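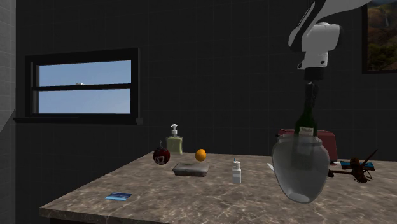
Simulated kitchens help robot arm cope with clutter

Oct 21, 2024

Researchers at Mosteo say a robot arm trained in rendered kitchens can learn to pick a named item from a crowded counter without any practice on real objects first. The group released its method, called Detov, on Monday.

The software builds each practice counter by dropping in household items at random, with little regard for whether they belong together. Wall tiles, lighting and counter surfaces change from one layout to the next. The arm is then told which item to grasp and has to work out an approach that leaves the rest alone.

Detov was trained on 3000 layouts. The team then tested it on 2100 more that it had not been shown, using up to 20 items per counter. Clear glass was the hardest material -- the arm often misjudged where a vase or tumbler ended, and items standing close to one were missed more often than items in the open.

A smaller trial on a real arm at the Nwosu lab in Stetbridge used 18 household objects. Results there were weaker than in simulation, mostly on soft items and on anything thin lying flat on the counter.

The group plans to add drawers and shelves to the simulator and to release the layouts in April. The code for placing objects is already available on request.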